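Magazine > Features > Student Builds

Taking Computers Apart, One Part at a Time

29 February 2020 | By a staff writer
48 shares | 3 comments

Grirkmont. After school, second floor, the door with the tape on it. The robotics club here used to build things that drove around and hit each other. Fun, loud, expensive in wheels. This year they voted to do computer parts instead.

The contest is the Sternwood Student Challenge, new in the spring, and the task sounds dull until you try it. Get a robot to handle the insides of a computer. Memory, processor, drives. No hands. Top prize is $3,000, and the club's whole budget for the year was $868, so you can guess how the vote went.

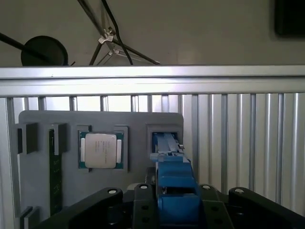 The practice board, with a memory module at far left and the processor in its holder.

The board is where new members start. Slots, clips, a square holder for the chip. Nothing moves unless you move it, and that's plenty hard. Memory is the one everbody wants to try first and the one that sends them back to their notes. It's thin, it stands on edge, and a small error at the wrist is a big error at the fingertips.

Kids work in pairs. One runs the arm, one writes in the log. Then swap. The log is a paper notebook, the second one already, and it's mostly short sentences. "Too low." "Too low again." "Csonka did it." Csonka is what they call the older control program, after the street the school is on. The new one is Vakix. Opinions are split, strongly, and the pizza vote split the same way.
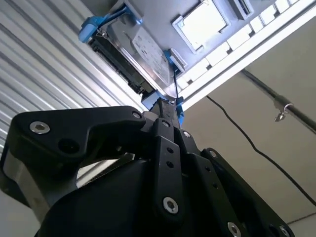
Drives are the seniors' job, and they guard it. A drive has weight to it, it has a label you'd rather not scratch, and the angle has to be right before you get anywhere near a slot. The club's rule is to take hold of the caddy and leave the drive itself alone, so the black fingers close on the blue plastic at the lower end, with the silver case tipped up at a slant above them. A bad grip there and you start over. The log has a page for bad grips, it is a full page.

Next up is a timed run in March, in front of parents, wich has the seniors more worried than the contest does. The freshmen want to run memory. The seniors want drives to go first. They were still arguing about it when the late bus came.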